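Home | Reviews | Hardware | Software | Newsletter | Log in

Guvley Teleop Bundle with the Pick-Up Sticks Add-On: a long winter with a pile of rods

10 January 2026
14 comments | 31 shares

I bought the Guvley bundle to collect demonstrations for a small grasping policy, and I bought the Pick-Up Sticks add-on because I have poor judgment and there was a discount. The bundle gets you the simulator, a handheld controller, and a recorder that writes everything you do into tidy episodes. The add-on gets you a heap of colored rods that fall over when you look at them wrong.

Setup took one evening, most of it spent on the controller. It pairs over USB and feels like a TV remote that went to graduate school. There's a trigger for the fingers, a thumb pad for rotation, and a clutch button you hold to reposition your hand without moving the gripper. You'll forget the clutch. The recorder will remember that you forgot it, at full rate, forever.

The task sounds like something you'd give a child on a rainy day. Pick one rod out of the tangle, lift it away, and disturb the others as little as possible. The simulator scores each episode by how far the other rods moved, and it scores the way a disappointed piano teacher does. My first session produced 70 episodes, and I kept fewer than I'd like to put in writing.

Physics is where Guvley earned my money back. I came over from Uneo, where thin objects in contact tended to buzz like a trapped fly until one of them left for orbit. Guvley's rods lean on each other and stay leaned. When you pull one from underneath, the ones on top settle in a way I find believable, and a little insulting. You do pay in speed. On my desktop a dense pile drops the simulation below real time, so your careful slow reach plays back as a careful slower reach.
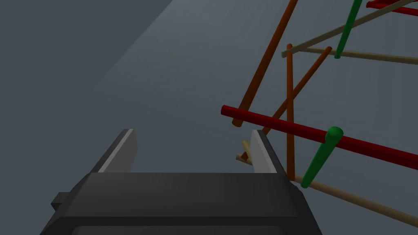
The wrist view is what you'll spend your life in, and it takes getting used to. Depth is a rumor. I spent a week convinced that I was lined up on a rod when I was closing the fingers on the air in front of it, and my early data reflects this belief with great consistency. A second viewport helps a lot, but be careful: if you steer by a view the policy never receives, you're teaching it to act on information it doesn't have. I turned the second view off after the first 684 episodes and had to throw most of those out. The manual covers this in one sentence, on the page about window layouts.

Now the recorder, my favorite part of the box. It saves the camera stream, the gripper pose, the finger opening, and the raw controller input, all on one clock. Tagging is a single key press after each attempt: keep, toss, or "recovery," for the ones where you fumbled and then fixed it. Use that third tag. My first policy trained only on clean picks, and the moment it missed a rod it stood there with its fingers closed like a man who has walked into the wrong wedding. Mixing in the fumbles cured most of that.

I ended up with 2308 recorded episodes, of which 944 survived my own review. That ratio says more about me than about Guvley. The policy I trained on them picks well from loose piles and gets greedy in tight ones. It also has my habit of pausing just before the fingers close, a tic I didn't know I had until I saw software doing it.

Complaints, in no special order. The trigger is too stiff for long sessions, and my index finger would like a word with whoever chose the spring. The random pile generator has favorites, so you'll meet near-identical heaps more often than you should; changing the seed by hand between sessions fixes it. Export to the Curkside format works, but it silently drops the recovery tags, and I learned this after training on the export. Support answered in two days and said a fix is planned for February. They didn't say which part of February.

There's also Javier, the helper script that replays your episodes with small changes to the starting pose so you get extra data for free. On block stacking I hear it's fine. On sticks it's a demolition crew. Shift the gripper a hair and the same motion plows straight into the neighbors, and the script cheerfully files the wreckage under "augmented." Leave it off for this add-on, or filter its output by score and expect to keep very little.

Should you buy it? If your work involves thin things, clutter, or contact, yes, and get the add-on too. If you only want cups moved from one side of a table to the other, the cheaper packages will do that with less finger pain. I'm keeping mine. I have a new seed loaded and the trigger spring is in a drawer, replaced with one from a ballpoint pen. So far it's better than the original.

Share this review | Save | 14 comments
Older reviews | Newer reviews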